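Huanca Towel Throw in Lagoon
By Prerier
Sofa throws, covers and cushions

We've been asked for a lounge throw you can toss straight in the wash for years now, and it took our buyer, Natália Baláž, a fair while to find one she'd have in her own home. The Huanca is a big, soft towelling throw in a greeny sort of blue, made for the spot on the sofa where everybody ends up (the dog included, at our place!). It's lovely after a swim, it's handy under a toddler with a snack, and it folds down small enough to live in a basket by the door.

Colour is the thing people ring us about most. Lagoon leans teal in the evening and paler near a window, so do have a look at it beside your own cushions before you settle on it. We're very fond of it with cream.
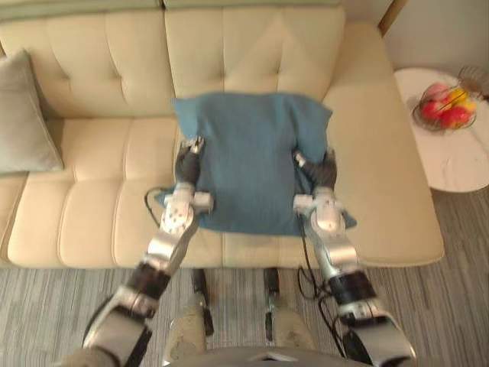

Blue on cream.

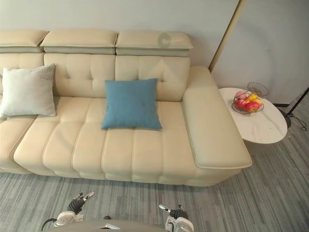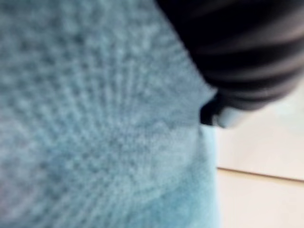
If you're after something quieter, the same throw comes in Oat, Fern and Charcoal, which makes 4 colours in all, and we're hoping to have a stripe by next April. The fabric is a cotton loop with a bit of give, and it does soften up nicely after the first few washes.

Care
Wash before first use, warm or cold, with similar colours. Skip the fabric softener, please, as it flattens the loops. Line dry in the shade or tumble dry on low. A good shake while it's damp will bring the pile back up.

On leather, the throw can slide a little. Tuck the back edge down behind the seat and it'll stay put through most of a movie.

Ordering
Free delivery on orders over $80. Allow 3 to 6 business days, a bit longer if you're out in the country. Returns are welcome on unwashed throws, and Wendell Holloway on our orders desk will happily post you a colour swatch if you leave your address with him.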